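Le panier à fruits sur la table blanche

Bonjour à tous, et merci d'être passés sur la page galerie ! On m'a beaucoup réclamé le rangement par paniers, alors je m'y mets enfin. Si vous débarquez, sachez que je trie à peu près tout ce qui entre dans mon champ de vision (mes proches confirment, Unai Villanueva le premier, qui a retrouvé un soir ses câbles de vélo classés par longueur). Cette série-ci est minuscule : une table blanche, un panier en osier, une feuille avec un mot écrit dessus. Je l'aime beaucoup quand même.

Le principe, je le tiens d'un petit atelier de rangement, Edari, où j'ai passé une matinée en mai. On y apprenait à donner une adresse à chaque famille d'objets, et à écrire cette adresse en toutes lettres. Pas de code couleur, pas de pictogramme à déchiffrer – un mot, au feutre, posé devant le contenant. J'étais sceptique, je vous l'avoue. Chez moi les étiquettes finissaient toujours par se décoller ou par mentir (le bocal « farine » rempli de boutons, grand classique). Mais la feuille posée à plat, on la change en dix secondes quand le panier change de métier, et du coup on la change vraiment.

Pour l'osier, je reste fidèle au rectangulaire. Les corbeilles rondes sont jolies mais elles mangent toute la place sur un plan de travail, et dans un angle c'est la catastrophe. Le rectangle se glisse le long du mur, se pousse, se tourne. J'en ai essayé un de chez Urel l'an dernier, très beau, trop profond : les fruits du fond disparaissaient jusqu'au jour où l'odeur prévenait. Depuis je prends des bords évasés et pas trop hauts, qu'on voie ce qu'il y a dedans en passant avec sa tasse.

Et puis il y a la couleur ! Sur du blanc, l'osier un peu orangé réchauffe tout, un fruit rouge bien foncé devient presque un bijou et le jaune fait le reste. Allez, les photos.

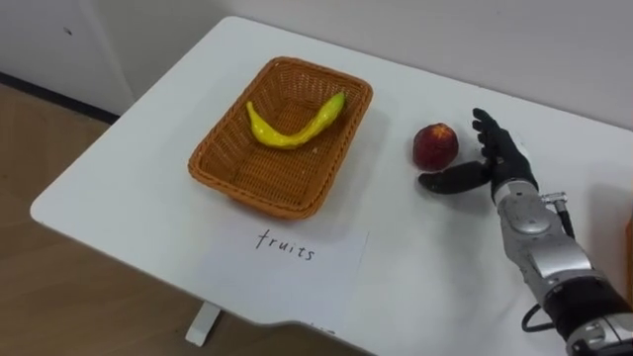

Du jaune au fond de l'osier, du rouge encore sur la table.

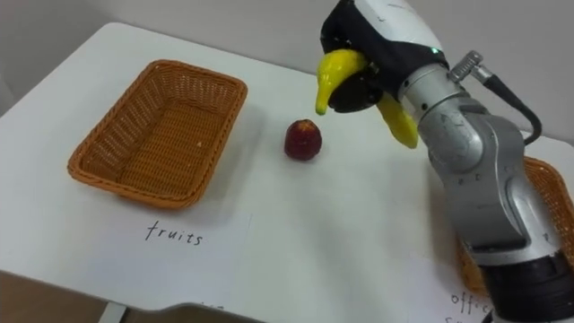
Le panier vide, avec le petit fruit rouge tout seul au milieu du blanc et la banane jouet tenue en l'air. 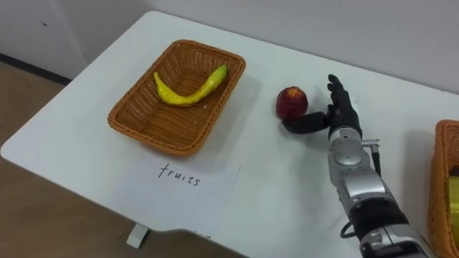
La banane couchée dans son panier, la pomme jouet à côté, et le mot « fruits » en minuscules. J'adore cette écriture un peu penchée.

Côté entretien, l'osier demande peu de choses : un coup de brosse douce dans les creux du tressage, un chiffon à peine humide, et surtout pas de séchage sur le radiateur (le mien a craqué comme une biscotte). Pour de vrais fruits, je mets un torchon plié au fond, surtout en été avec les pêches.

On me demande aussi où trouver des paniers de ce genre. La boutique Peng en a en plusieurs tailles, et j'ai vu de jolies séries chez Umska, avec jusqu'à 85 modèles en rayon selon la saison – j'y ai perdu tout un après-midi. Prenez vos mesures avant de partir ! La prochaine galerie sera consacrée aux tiroirs de la cuisine, dès que j'aurai réussi à refermer celui du bas.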